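Widness pays people to tidy tables, and hopes a machine will learn from it

May 2026

Widness, which has been promising household robots for longer than it has been showing any, has moved its teaching work into a brick-walled hall and put people to work at tables there. They pick things up and put them down again using grippers held in the hand. No robot is needed for this part. The recordings are meant to be fed to a learning system later, and the firm says that the system will then be able to do the same jobs by itself.

That last claim is the one to watch. Widness made it in January as well, when it said a first version called Paltuvow would be clearing desks "by spring". Spring is nearly over and Paltuvow has yet to clear a desk in front of anyone outside the company.

Lena Kubiak, who runs the recording work, blames the January date on "people who don't have to do the collecting". Her teams now have 794 usable recordings, she says, and each person works for 40 minutes before a break of 15. She would not say how many recordings had been thrown away.
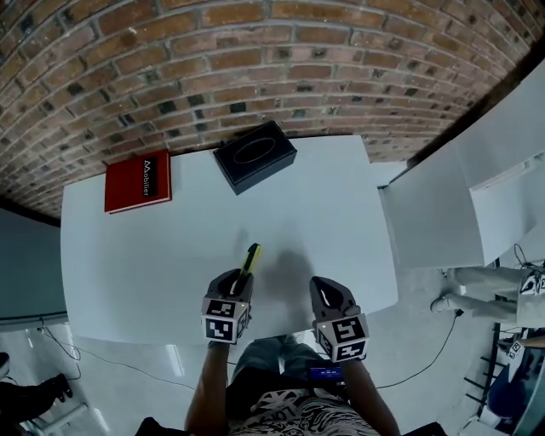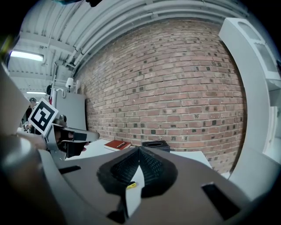
The red book and the black tissue box at one of the tables in the Widness hall, with a second gripper held in a hand.

The items are everyday ones and the moves are short. Kubiak says that is deliberate, as a system that cannot cope with a book has no business near a kitchen. Fair enough, but it does leave a gap between what is being gathered and what is being sold. The Widness brochure talks about cooking, laundry and care of the elderly. None of those came up when we asked what was on the list for the coming weeks.

Rupert Ortner, who advises buyers of warehouse equipment and has no stake in the firm, doubts that more of the same will help. "If you record one wall and one table, you get something that knows one wall and one table," he said. "I'd like to see it in my sister's flat."

Widness says two more sites, Vundach and Beaudoin, will be added to give the system a change of surroundings. It gave no opening date for either. Kubiak would only say that the leases were "being read".

Asked whether the spring promise still stood, the company sent a statement saying it was pleased with progress. The statement did not mention Paltuvow. A public showing is planned, according to spokeswoman Zdeňka Skála, but she could not say when it would be or what the machine would be asked to pick up.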